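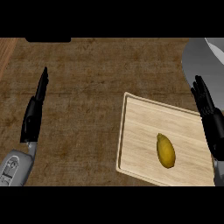

Slide 4 – choir funding

Start with the town. Illovik has 2000 people and one choir, and the choir is older than the school. Give the Munov festival story only if we're on time.

Dues went up in April. We lost a few altos and no basses. Say what the money paid for: sheet music, hall heating, the bus.

Slide 5 – rehearsals

We cut them from two hours to 90 minutes and added a break. Attendance was 28 by spring. Play the short clip, then pause for questions.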